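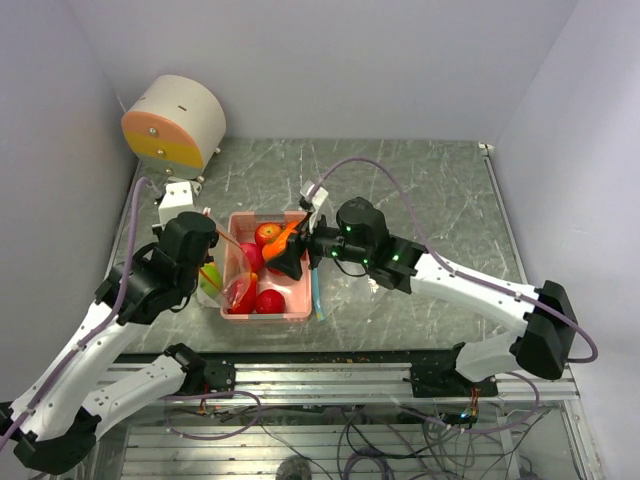 Fruit in a pink basket on a gray marbled tabletop.

How to Host a Fair Trade Craft Sale in Your Church Hall or Living Room

I have been putting on a little sale of handmade goods every October for long enough now that people stop me at the post office to ask how it's done, and I always end up talking far too long in the doorway with my parcels under my arm. So I've finally sat down and written it out. You don't need a shop or any experience. You do need a few tables, a float of small bills, and a group of makers whose work you believe in.

Choosing who you'll sell for

Start with one cooperative, or two at the most. My first year I tried to carry a bit of everything and couldn't answer a single question about any of it! Now I sell knitwear from a women's workshop called Woda and baskets that come through a small importer named Horkard. Write to the group before you do anything else and ask how the makers are paid, whether they are paid up front, and who sets the prices. A good group will be glad you asked and will usually send you more reading than you can get through in an evening.

Ask, too, whether they'll send stock on consignment. That means you pay only for what sells and mail the rest back. Some groups can't afford to do this, and then you'll have to buy the goods outright, so keep the order small.

Placing the order

Send your order early. I get mine in by 31st March for an autumn sale, and I've never been sorry. Hand knitting takes as long as it takes, and shipping has a mind of its own. For a hall the size of ours (the Anham Street one, if you know it, with the awful radiators) I order 170 pieces. Small things go fastest: ornaments, finger puppets, mittens, coin purses. Sweaters are lovely to look at and people do stroke them, but I only take a handful, in middle sizes.

Pricing and tags

Work from the price list the group gives you and don't be tempted to shave it down. Add the shipping cost across the whole order, then write the final price on a plain card tag with string. If you know the name of the person who made the piece, put it on the back. Normunds Grigaitė, who does our tags every year in the most beautiful handwriting, likes to add the town as well — shoppers turn those tags over and read them out loud to each other.

Setting up the room

Get in the evening before if you possibly can. Put the tables in a horseshoe so people can wander all the way around without getting stuck behind a stroller. Cover them with plain sheets, since patterned cloths fight with patterned goods. Then build up some height with upturned crates under the sheet, and drape the scarves from the top so they fall forward.

Keep the cash table near the door but not in it. We use an old card reader along with a tin box, and I write every sale in a notebook by hand, item and price. Bring spare pens. Bring tape, scissors, safety pins, paper bags, and something for yourself to eat.

On the day

Two helpers on the floor and one on the money is plenty. Let people pick things up. If somebody asks about the makers, tell them what you know and leave it there; I've heard well-meaning helpers invent whole life stories, and that isn't fair to anyone. We put out coffee and Usman's cardamom buns by the window, with a saucer for donations, and people stay twice as long.

Afterward

Count the cash with a second person and check it against the notebook before you leave the hall. Pack the unsold pieces in their original wrapping, with a list in each box, and get them in the mail that same week while you still have the energy. Send the money along with a note saying what sold well and what didn't. Last time I wrote that the gray mittens had gone in the first hour and the long purple scarves hadn't moved, and the next box came with a great many more gray mittens.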